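Home Help Board > Storage and Clutter > Boxes, lists and labels

How to keep a list of stored boxes that stays correct after the first month?

Burgi Kofler
Posted Feb 11, 2018

Hello to all. I have a question about lists, and I hope it is in the right section. My husband and I keep 43 boxes in the attic over our apartment. We are not people who throw everything away and we do not want to become such people, so please no advice to get rid of it. I only want to know what is in which box without opening all of them.

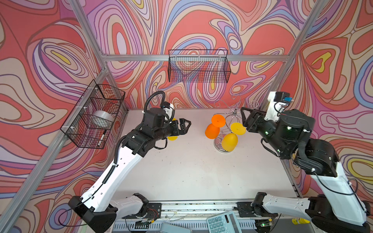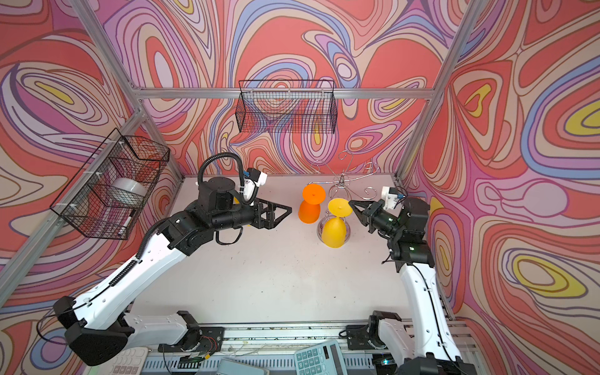

In October we made a big effort. We gave every box a number with a thick marker, and I wrote the contents in a notebook, one page for each box. It took two weekends and I was very proud of it. Then came winter. My husband took the ski socks from box 11 and put them back in box 30, as it was nearer to the ladder. Our daughter took the fondue set and never brought the forks back. I put Christmas things in a box that had space, and I did not write it down, I was tired and it was cold up there. Now the notebook is wrong in so many places that I do not trust it anymore, also in the places where it is maybe still right.

A colleague recommended an app with the name Zonum, where you take a photo of each box and print a square code for the lid. I tried it with a few boxes. It works, but it asks for so many things (category, value, room, color, date of purchase) that one box needed longer than a whole page in my notebook. My husband will also not install it, he has said this clearly.

So my questions are these. Is there a way to make the list so that it survives a normal family? How exact must it be? I wrote every single thing, for example "three candle holders, brass, one with a scratch". And should the list be on paper, on the box, or in the computer? I would like to decide before spring, when we must go through the attic anyway for the roofer.

Thank you for reading, it became longer than I wanted.

Tessaline
Member since 2014

Dear Burgi, I had the same notebook. Mine was green. I worked for many years in the back office of a moving company, Koller, and we had lists for every household that went into storage with us, so I can tell you what I learned there and what I later did wrong at home, which was almost all of it.

The first thing is that your list is too exact. In the company we never wrote "three candle holders, brass". We wrote "candle holders" or sometimes only "table decoration". When a list is very exact, each small change makes it false. If you take one candle holder for the balcony, your line is wrong. If the line says "table decoration, candles" you can take one, bring it back, break it or give it to your sister, and the line is still true. I would go through the notebook and make each page into three or four words. You will lose the scratch, but I think you know about the scratch.

I would keep the exact description only for things that have real value or that you would have to show to an insurance. In my home this is one page. It has the serial number of the sewing machine, the two watches of my father and the good camera, with photos of the receipts. These things do not move, so the page stays correct.

The second thing is the place for the list. My opinion is that the box itself must carry it. A notebook in the kitchen drawer is in the wrong place at the moment when somebody has the ski socks in the hand. I use a sheet of paper in a plastic sleeve, taped on the short side of the box, the side which looks at you when it is on the shelf. Not on the lid! You will put another box on the lid. A pencil hangs on a string at the ladder. It must be a pencil, some pens do not write when it is cold, and you can use an eraser.

When I take something out and it will come back, I write nothing. When it will not come back, I cross it out. When something new goes in, I write one word. This is the complete system and my husband follows it in perhaps half of the cases, and it is enough.

The third thing is a box that I call the waiting box. It has no list and it stands directly next to the ladder. Everybody who does not know where a thing belongs, or who is in a hurry, puts it there. Your husband would have put the ski socks in it. Two times in the year I empty it and put the things where they should be. Before I had it, every box in the attic was a little bit of a waiting box, and I believe this is what happened with your box 30.

About the numbers: I would keep them, you have done the work already. But I would give them an order by place. In the company we had a drawing of the room with the numbers in it, and it was worth more than the list. Take a sheet, draw the attic from above, and write the numbers where the boxes stand. Hang it where you go up. If after the roofer the boxes stand in a different order, you make a new drawing, it takes ten minutes.

For the roofer I have one more piece of advice. Ask him which side he will need free, and move only these boxes. We cleared a complete attic once and he worked in one corner of it for an afternoon. And cover the rest with old bed sheets, there will be dust and small pieces of wood even when they are careful people.

I hope some of this is useful for you. Ask again if something is not clear, my English is sometimes a little bit stiff.

hallstadt_ben

Use clear plastic boxes, then you see what is inside and don't need a list. We changed everything to Bultatero boxes, the 20 liter ones, from the discount shop in Viver. Lids hold well. Don't buy bigger, too heavy on a ladder.

Oriel M.
Member since 2016

I want to say something against the clear boxes, with respect. You see what is at the walls of the box and nothing of the middle. In my case I saw wool blankets in four of them, and the thing I looked for was inside of the blankets. Also the light in our attic is one bulb. But for toys and for Christmas balls they are good, there I agree, and the size is right.

For the list I do it in the computer and I would like to explain why, as Tessaline has already explained the paper so well. I had nearly 135 lines in a normal spreadsheet, with the free program that was on the laptop. It has only three columns: the number of the box, what is in it, and a column for notes that is mostly empty. The advantage is the search. When I look for "tent" I type "tent" and I have the box. On the paper sheets you must go up and read all the short sides until you find it, and with a family that remembers badly this can be a long reading.

But the spreadsheet became wrong in the same way as your notebook, Burgi. What helped me was to connect the two. I have the sheet on the box, as above, and when I go down from the attic in spring and in fall I take a phone photo of each sheet where something was changed. Then I sit down with coffee and I correct the lines. I do not try to keep it correct every day. Between these two times it is a little bit false and I know it, so I am not disappointed.

Some small points from my experience, without order:

Write the words that the family says. I wrote "portable heating device" and nobody in my house would search for this. Now it says "little heater". If you have more than one language at home, put both words in the line. We have the German word and the English word for most things and it has saved a lot of calling through the staircase.

Do not sort the boxes by person. Children grow and then the box with the name of the son has things for the small cousin. Sort by when you need it: winter, summer, guests, papers, and the things that you keep for the heart.

For the papers please look at the moisture. An attic can be hot in July and damp in November. Our old school certificates became wavy and they smell. I have moved them to the bedroom closet, in a flat box, and the list says "bedroom closet" in the place of the number. It is allowed that a box on the list is not in the attic.

About the app with the codes I cannot say much. I have read that one can leave most of the fields empty, maybe you can try it with only the photo and the name. But if your husband will not use it then it is your list and not the list of the family, and you will be called each time that somebody needs the drill.

Burgi Kofler

Thank you very much to all three. I have read it aloud at dinner. The waiting box is accepted by everybody, my husband has already found a carton for it and written on it "LATER" with the thick marker.

I will make the pages shorter and put them in sleeves on the boxes. The notebook was made with so much work that it hurts me to cut it, so I will copy the words by hand on new paper and keep the notebook — probably in a box. The drawing of the attic my daughter wants to do, she is good in this. I have asked her also about the forks.

Oriel, one more thing if you read this: do you write the date on the sheets when you have photographed them? I am afraid that I will not know in fall which ones I have already done.

Oriel M.

Yes, a small date in the corner, with pencil. Or only a check mark, and in the next round you make a circle around it. I did it with the check mark the first year, and then I did not remember which round it was from, so the date is better.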